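Clekano trail counter: set-up guide for wardens and guides

Section 4. Putting up the counter and taking your first reading

Welcome back! If you have come straight from Section 3, your Clekano should be charged and its clock set. This part is done out on the path, and it is pleasant work on a dry morning, so do give yourself plenty of time. The pages were last looked over on Jul 20, 2021, after a good many helpful letters from the wardens at Plallorcombe.

Before you leave the office, check that you have the counter, both straps, the small brass key and your logbook. Tredeck reserve staff should also carry the laminated map, as the phone signal is poor beyond the lower gate.

1. Choose a narrow stretch of path where walkers pass in single file. Gateways look tempting, but people like to stop there for a chat and a sandwich, and the counter will happily count them again and again as they shuffle about.

2. Strap the counter to a sound post, level with an adult's hip. Pull the lower strap tight first and then the upper one.

Caution: never fix the counter to a tree with a nest or a roost hole in it. Between March and the end of the nesting season, ask the reserve office before strapping anything to a live tree at all.

3. Turn the front of the unit so that it looks straight across the path – a slight slant will make it miss the quicker walkers and nearly all the cyclists.

4. Open the side flap with the brass key and hold down the green button until the light blinks twice. Close the flap and turn the key fully to the right.

Note: the display may show 302 when you first switch on. It is a start-up code and has nothing to do with visitors, so please don't write it in the logbook.

5. Walk past the counter ten times at an ordinary pace, then read the display. Nine, ten or eleven is perfectly good. Anything else means going back to step 3.

6. Write the reading, the time and the post number in your logbook, and collect your things before moving on to the next post.

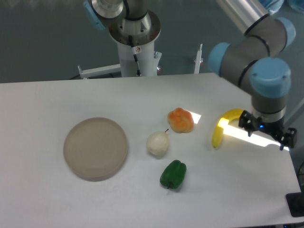
Plate, pear, green pepper and banana on a white table
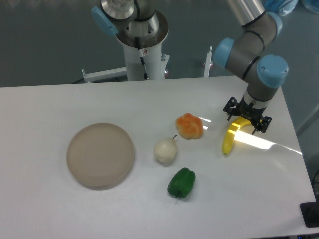 4.1 Reading the counter through the season

The memory holds more than 200 days of figures, so a visit every few weeks is ample. If you use the Geagea desk program, plug the counter in, wait for the chime and choose "Collect". Your old figures stay on the counter until you clear them yourself.

Caution: don't clear the memory out on the path. Wait until you are back indoors and have seen the figures on the screen with your own eyes.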